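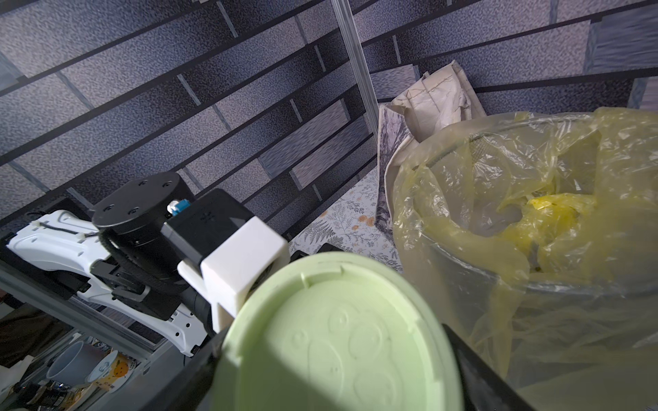 When I wrote in August that I was looking for a two-arm kit for a small room, I received more messages than for any other post on this blog. Most of them asked the same thing: is the Domatby kit worth the money, or should one wait for Galli to bring out theirs? I did not want to wait, so I ordered the Domatby, and I have now used it for long enough to have an opinion.

I must say first that I paid for it myself. The price was 166 a month on the rental plan, with two arms, two wrist cameras, the controllers and the front rail included. You can also buy the kit, but I am careful with my money and the plan lets me send everything back after 15 weeks. The enclosure is not part of the offer. The walls, the corner posts and the printed cloth are things you must arrange for yourself, and the manual has only half a page on this subject.

The arms came in two boxes. Assembly took me one long evening and a piece of the next morning, mostly because of the cables. The instructions show the cable of the wrist camera before the sleeve is on it, and then three pages later the sleeve is suddenly there. If you order this kit, put the sleeve on first. I did the right arm two times.

What I like is the stiffness. I had before a cheaper pair from Pleretlow, and when both arms were stretched towards the middle they trembled like an old man with a full cup. With the Domatby I can bring the two grippers close together over small things, such as a clear container of green beans, and I do not hold my breath. 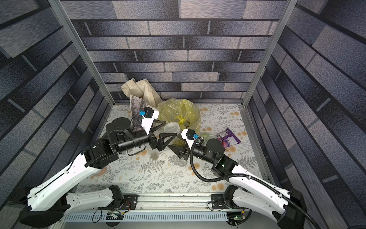
Small objects and soft objects

My tests are kitchen tests. I am not interested in cubes. I want to know how a gripper behaves with beans, lids, jars and thin plastic, as this is what I have at home and also what my sister would like a robot to tidy for her one day.

Lids are easy. The fingers are flat and long, and a round lid held by its two edges stays where it should. Plastic bags are the difficult part. A bag has no shape that you can rely on, it shines under the lamp, and the software that comes with the kit likes to take a fold for an edge. I had to lower the closing speed to the second lowest setting before I was satisfied.

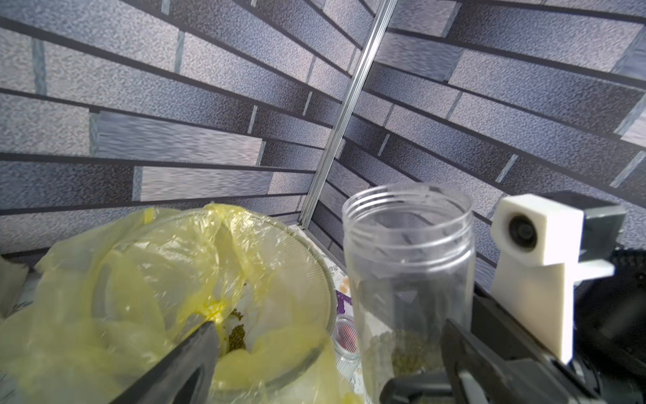
Clear jars are another matter, and there I blame the cameras more than the arms. A transparent wall in front of a patterned wall is hard for any cheap lens. The makers of the kit recommend a plain background in their guide, and I think they are right, but I like my bricks and I am stubborn. Skivgate sells a better lens which fits the same bracket. I have not tried it yet.

The support deserves a few words. I wrote to them late in the evening about a wrist motor that made a clicking sound, and the answer came before breakfast. It was a real answer, with a drawing – I had tightened one screw too much. On the other side, the spare parts list is only in a spreadsheet and the part numbers do not agree with those in the manual.

Would I keep it? For the rental price, yes. To buy it, I would like first a clearer manual and finger pads that one can replace without taking off the whole finger.
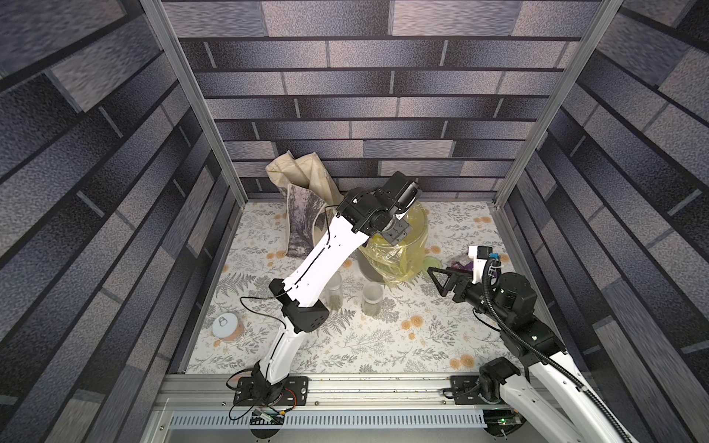

Darius Grigaitė wrote under my first post that I should not be so quick to forgive the manual. His own kit waited in the box for a month, as he could not find in it how to give each arm its number, and in the end he found the answer on the inside of the carton. He also thinks that the rental plan is too dear if you use only one arm, and that Domatby should offer a half kit. With this I agree, and I have written to them to ask.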